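Informe de avance n.º 3
Proyecto Sernura: rehabilitación energética de viviendas en alquiler social
Entidad financiadora: Fidico
Responsable técnica: Cinzia Cirillo
25 sep 2023

1. Estado general

El proyecto mantiene el calendario aprobado, con una desviación en la partida de carpintería exterior que se detalla en el apartado 3. De las 72 viviendas incluidas en el convenio, las del bloque norte tienen concluidas la envolvente y la instalación de ventilación. En el bloque sur se ha terminado el aislamiento de cubierta y sigue en curso el trasdosado de fachada.

2. Aislamiento y estanqueidad

Se ha empleado celulosa insuflada en cámara donde el espesor disponible lo permitía. En los testeros, sin cámara continua, se optó por panel de fibra de madera fijado mecánicamente, según la solución B de la memoria. Rosario Piras revisó los encuentros con forjado y pidió rehacer el sellado en dos patinillos de la escalera derecha, donde la lámina no solapaba lo suficiente. El ensayo de presurización de esa escalera se repetirá una vez cerrados los registros.

La transmitancia de cálculo de los cerramientos opacos cumple lo exigido en el anexo técnico. Faltan las mediciones in situ con termoflujómetro, que requieren un salto térmico entre interior y exterior que no se alcanza en esta época. Se han programado para diciembre.

3. Carpintería exterior

El suministrador, Rovumley, ha entregado 226 ventanas de las 400 contratadas. El retraso afecta a las hojas oscilobatientes de los dormitorios. Remo Martinelli ha acordado un calendario de entregas parciales por escalera, de modo que el montaje no quede detenido. La penalización prevista en contrato no se ha aplicado todavía y se solicita el criterio de Fidico al respecto.

4. Ventilación y consumos

Los equipos de doble flujo del bloque norte están en servicio. El caudal se ajustó estancia por estancia con anemómetro de campana. En las viviendas de la última planta hubo que sustituir los silenciadores de impulsión por otros de mayor longitud, a cargo del instalador. La plataforma Ene registra temperatura, humedad relativa y CO2, y hasta la fecha ha generado 471 avisos, en su mayoría por pérdida de comunicación de las sondas de baño. Marama Sheehan ha propuesto ampliar el intervalo de envío y reubicar los repetidores en los rellanos.

5. Interiores

Las cocinas se reponen una vez terminado el trasdosado. Se mantiene la distribución original salvo en las viviendas accesibles, donde varía la altura de la encimera. El rodapié se coloca al final, tras la revisión de pasos de instalaciones.

6. Ejecución económica

El gasto justificado se ajusta a lo previsto en las partidas de aislamiento y ventilación. El sobrante de medios auxiliares se propone trasladar a la partida de sellados, sin alterar el total. Vittoria Farina remitirá la relación de facturas por el cauce habitual.

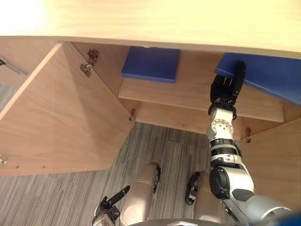 7. Próximas actuaciones

Finalizar el trasdosado del bloque sur, completar el montaje de ventanas conforme a las entregas y repetir el ensayo de presurización de la escalera derecha. El siguiente informe incorporará los resultados de termoflujometría.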